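Re: [moltent-users] Export drops dashes in labels

On Thursday, July 23, 2020, Kadrić wrote:
> Labels over 100 characters lose their dashes on export. Same file was fine in February.

Confirmed on build 8. The label buffer is 128 bytes, and an em dash takes three in UTF-8. The wrap routine still counts one.
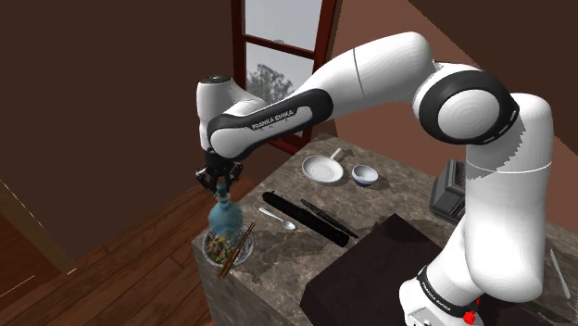
Setting wrap = 0 in the Vullach profile avoids it. Long labels then run past the margin — ugly, but complete. Grullenia exports are unaffected. Patch is 4 lines, in review.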